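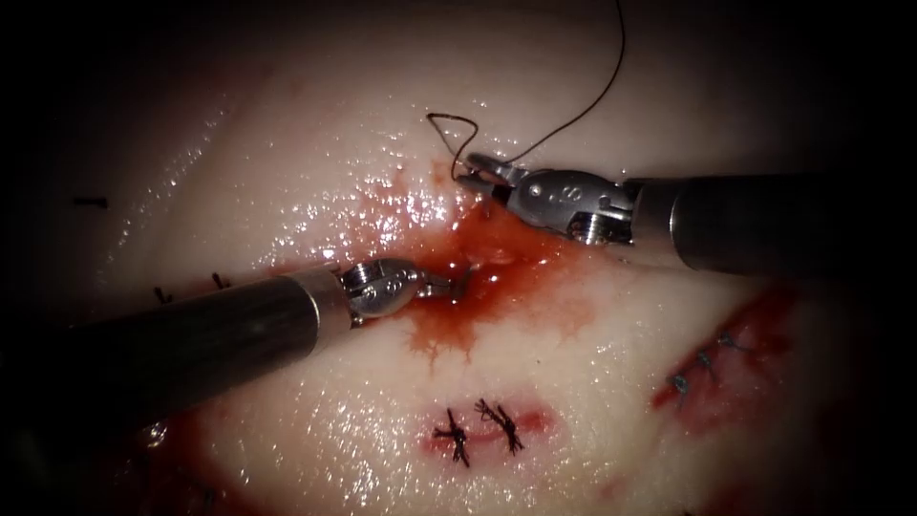 Notes from the Suturing Bench

Well, November came and went in Room 2 and I'm still finding bits of thread stuck to my sweater sleeves. We had 22 of you sign up for the stitching sessions at Cluvinine, which is more than the bench has seen since I took over this column, and I want to get down what we worked on before it all slides out of my head. If you missed it, read on and then come in and try some of it. If you were there, you can skip to the part about supplies, where I beg a little.

First, the topic. I had planned a whole evening on running closures and I had the handout printed and everything, and then in the first half hour so many people asked about stitching when the field is bloody that I put the handout back in the drawer. Clean tissue is lovely to learn on. You can see your entry point, you can see your exit point, your thread stands out like a pencil line. Then you add blood and half of what you knew goes right out the window! The thread is dark, the blood is dark, and that neat little hole you meant to come back to has disappeared under a puddle.

So we slowed way down and talked about looking. My own habit, which I pass on for whatever it's worth, is to pick a landmark before I pick up the needle. A fold is good, or a ridge, or a spot where the surface dips a little. Blood spreads and the shine moves every time the light or the view shifts, but a fold mostly stays where it is. One group got into a good argument over whether you should clear the pool first or get your bite in first, and I'm not going to settle it in a newsletter. I clear first if I can. If I can't see the far side of where the needle is going to come out, I don't want to be driving it.

The shine deserves its own paragraph. Wet tissue sparkles. It's covered in tiny white points of light and every one of them looks, for a split second, like the tip of a needle. I lost a needle tip that way during my own demonstration (it was exactly where I'd left it, I was just staring at a highlight next door) and I heard about it for the rest of the evening. What helps me is moving the needle a hair. The tip moves with it and the sparkle mostly stays put.

On to the needle itself. We did the old drill where you load it, check it, drop it, and load it again until you're sick of it. Hold it a bit more than halfway back from the point, somewhere between the middle and two thirds of the way along the curve, and square in the jaws. If it's tilted you'll feel it the moment you start to rotate, because the point wanders off and the bite comes out lopsided. Grab too close to the thread end and you can bend the needle or mangle the spot where the thread joins it. I saw a few needles come back looking like fishhooks somebody had stepped on.

Then, the arc. It's a curved needle, so let it travel in a curve! Go in straight down to the surface, turn, and let the point come up on its own. Everybody pushes at the start. I pushed for my entire first year, and I tore a lot of tissue doing it. When you turn instead of shoving, the hole stays small and the tissue doesn't bunch up ahead of the point. A couple of you said it felt like nothing was happening, and then there was the tip, right where you wanted it. Lovely.

The other thing we spent a big chunk of the evening on was thread. It has opinions. It comes out of the packet with a memory of how it was wound, and it will loop over whatever is closest, usually the exact thing you're about to close the jaws on.
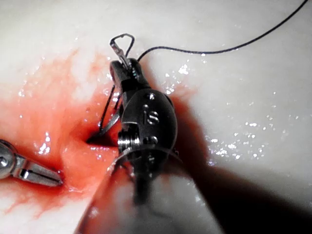 Needle held in the jaws, with a little loop of thread arching over the top.

A loop sitting over the needle end looks harmless. Sometimes it is. But drive the needle with the thread draped the wrong way and you can end up with a locked stitch you never asked for, or a knot that forms itself halfway through the pull. I've gotten into the habit of following the thread with my eyes from the needle back to the tail before each pass. It takes a breath or two. On the nights I'm tired and skip it, I pay for it with five minutes of untangling, and untangling with blood around is no fun at all.

We also talked tails. For single interrupted stitches I cut the thread shorter than most people expect, and for a running closure I leave it a good deal longer, and I keep a ruler taped to the bench so nobody has to trust my eyeballing. Somebody at the back table had cut theirs to a full 30 inches for one stitch. I understand the impulse, running out is awful, but that's a lot of thread to drag through the same small hole, and every extra inch of it is one more inch that can snag.

About grabbing the thread: be gentle with it, particularly in the part that's going to stay in. Jaws made to grip a needle can rough up a suture in no time, and a frayed strand lets go right when you're cinching down the knot. Pick it up near the tail if you need to pick it up at all. And when you pull through, pull in the direction the stitch lies. If you haul straight up, the tissue comes up with it like a tent.

Knots. We ran out of time for knots, as we always do. I did get everybody through a surgeon's knot followed by square throws, and I walked the tables looking for slipped ones, and I'd say we're in decent shape but the second throw is where things go sideways (literally, for some of you). You need to change direction on each throw. If you're wrapping over the same way every time, with the same end always going through, you're building a granny, and a granny slides. Practice this one at home with a shoelace if you like. I did mine on the drawstring of a pair of pajamas for weeks.

A few people asked me what to do when a stitch goes in and the spot keeps oozing. The answer at the bench was pressure, patience, another look, and then maybe a figure of eight across the spot, and I showed that twice because the first time I talked too much and lost track of which side I was on. It's a handy stitch. Two bites, side by side, crossing over the top, tied down just snug. Please don't strangle it. Pale, puckered tissue under a stitch is telling you that you went too far with the tightening, and I'd love for you to get used to backing off early.

Now for the supplies part. We started the month with 56 packets of suture and I'd be surprised if that box gets us through the next round. Part of that is my fault for saying "just open another one" so freely. If your department has expired stock that's headed for the trash, please, please send it over to the Fragkou building and mark it for the suturing bench. Braided, monofilament, odd needle sizes nobody likes, I'll take all of it. Expired is fine for practice as long as it stays at the bench, and we keep it in the drawer with the orange label so it can't get mixed in with anything else.

We're also short on the little needle counters with the foam. Every needle that comes out gets parked in the foam and counted before we break for the night, and we've been reusing the same two counters until the foam is more hole than foam. If Prultetti or Brundska has a spare stack in a closet somewhere, I will come and get them myself and bring cookies.

A couple of housekeeping things while I've got you. Wipe down your station before you leave, and that means under the tray too, where everything drips. Gloves on for cleanup. Don't leave the lamp on overnight. And if you borrow the handout binder, bring it back with the pages in it — we're missing the whole section on mattress stitches and I suspect it's in somebody's backpack.

Next round we'll do the running closure I promised the first time around, on a clean surface to begin with and then on a messier one once people have found their rhythm. I'd like to keep the tables smaller so I can watch more of you actually throw stitches. The signup sheet is going on the door of Room 2. Bring reading glasses if you use them, eat something beforehand, and wear sleeves you don't mind getting thread on.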